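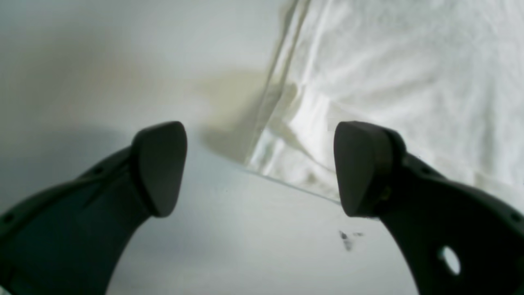 Household and shop chores: are we there yet?

benchrat_62
ok so serious question. been reading the threads on here about the Kocsis arm and the Ramilum one and everybody posts the same clips. block goes in cup. great. I run the back half of a linen and rag supply place in Plodisbridge and what I need is somebody, or something, to pick up a bagged cloth, open it, take the cloth out, fold it. all day. can any of them do that yet or do I check back in 6 years

tallow
No.

mudroom
depends what you mean by do. Picking up the bag, yes, two fingers with fat pads will grab a soft bag fine. Opening it is where it all goes wrong. clear film on a white table is about the worst thing you can hand a vision system, half the edge is glare

benchrat_62
the bags are clear and the tables are white lol

mudroom
then paint the tables. not kidding. we went to dark green mats at work and missed picks dropped a lot

ferrous_wheel
Disagree with tallow. We've had a Clerka cell since May doing bagged shop towels. Pick, slit, dump. It doesn't fold. 19 seconds a bag, a person does it in maybe a third of that, but it goes all night and I'm home asleep

tallow
So it doesnt do the chore. It does the part of the chore you could do with a chute and a blade.

ferrous_wheel
had a chute. jammed constantly. I'll take the arm

pinkeraser
Home user here, different angle. I don't care about speed at all. If it took 2 hours to put away one load of laundry while I'm at work I would be thrilled!! What I can't have is it ripping stuff or dragging a dirty pad across a white shirt. Does anyone clean the fingers on these things?

ferrous_wheel
wipe ours every shift. rubber pads pick up everything and then you get little gray marks on whatever it touches next

mudroom
^ same. get spare pads, they swap out in a minute

benchrat_62
ok and cost. we do over 1,000 bags on a busy day so at 19 sec I'm at what, five and a bit hours of arm time just for opening? then a person still folds

tallow
Then a person still folds. Thats my whole point

ferrous_wheel
person folds, person isn't fighting plastic. my folders like it. pm me and I'll send the cycle logs

benchrat_62
pm sent. also pricing green mats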